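The Floor Under Everything
December 2018
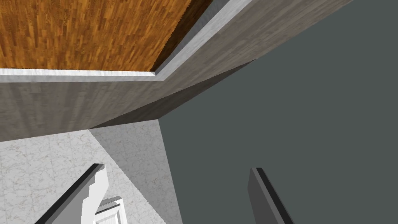
Narrow strips in amber, honey and caramel, with a white trim along the edge.

I grew up on carpet. Wall to wall, beige, the kind that gave you a shock when you reached for the doorknob. So when I bought my place in Prornitz and the agent peeled back a corner of the living room rug to show me wood, I pretty much stopped listening to whatever she was saying about the boiler. I wanted that floor!

I didn't know the first thing about it, of course. I figured wood was wood. You sweep it, you mop it, you put a chair on it. The first winter the heat came on and the gaps opened up wide enough to swallow a dime (I lost an earring to one and it's still down there, as far as I know). By August they'd closed again and two boards by the window had started to lift. I called a flooring outfit called Plovusier in a mild panic, and the woman on the phone laughed, kindly, and told me to buy a humidifier.

That phone call sent me down a hole I haven't climbed out of. I've now spent a good chunk of a year visiting people's floors. I've been on my knees in a dance hall in Kozan where the boards are worn into shallow dips by the door, and in a dentist's waiting room that still has its old herringbone under the magazine racks. People are so happy to talk about this stuff! Ask somebody about their kitchen and you get a price list, but ask about the floor and you hear about their grandmother.

The big fight, if you want to start one, is over sanding. The folks at the Fomberg salvage yard think most of us do it far too often. A solid board can take it up to 11 times, they told me, and then you're down to the tongue and it's finished. Their advice was to clean it, wax it, and live with the scratches for a while before renting any kind of machine. I'd already rented the machine. I'd paid 500 dollars for it, with the paper and the dust bags, and I had it for 3 days, and on the first one I dug a groove by the fireplace that I can still find with my big toe in the dark.

Finish is the other fight. I went with oil, mostly for the smell, and then found out I'd be redoing the hallway every year. My neighbors have a hard, shiny coat on theirs and they wipe it down in five minutes and go out to dinner. I'm a little jealous. But when the dog scratches mine I can rub a bit of oil into the spot with an old sock, and they've got a long white line running past the couch.

I've gotten fussy about color, too. The Fomberg yard had 2 stacks of oak from the same old school, one from the gym and one from a back office, and you'd have sworn they were different trees. Sun did that, and whatever they used to mop with. I bought six boards from the office stack to patch the window corner, and they're sitting in my dining room right now getting used to the air. They're supposed to stay there another couple of weeks. I keep walking around them in my socks.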